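Gripper club: task for the Gurasby open day
Student Builds > Clubs and Competitions

solderwick
We have to show the Gurasby panel a tidying task in November and the club can't agree on one. Half of us want blocks into a bin. The other half (me) want jewellery into a tin. Rules say a run has to finish inside 50 seconds. Opinions?

plumbline_jo
Blocks. Everyone does blocks because blocks work. Chains are string with a grudge. You will spend the whole term picking up one end and watching the other end stay exactly where it was.

solderwick
Yes, well, Nornau did blocks last year and the panel looked at their phones.

mossbank
I was at Nornau. They looked at their phones during everyone.

tern_and_tide
Has anyone tried chains with ridged pads? Ours on the Faulkner build were smooth and anything thin just slid out. I'd practise on bracelets first and leave the fine stuff until you trust yourselves.

plumbline_jo
Ridges help if the thing lies across them. If it lies along them you've built a very expensive groove.

solderwick
We've got ridged ones, blue. Two of us have been doing the demonstrations by hand on a bed at home, as the club room table is promised to the Liltier lot until half term. Current state of play:
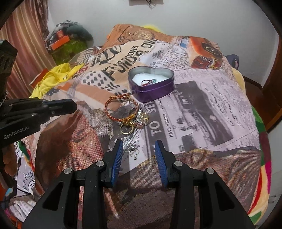

Heart tin, braided bracelet, chains still to go.

mossbank
On that bedspread? It's all newsprint. I lost the little silver hook against the columns of text and I've got eyes.

solderwick
The bedspread is the point. Anyone can find a bracelet on a white sheet.

plumbline_jo
Anyone can, so start there. Get it working on plain cloth, then bring out FASHIONS and the orange car.

tern_and_tide
Disagree with jo, sorry. If all your demos are on plain cloth you'll be doing them again a fortnight before the open day - ask me how I know. I would untangle the gold chains though. Lay them out one at a time and save the knot for showing off.

solderwick
Fine, chains apart. Bedspread stays. Lid stays off too before anyone suggests it.

mossbank
I was about to suggest it.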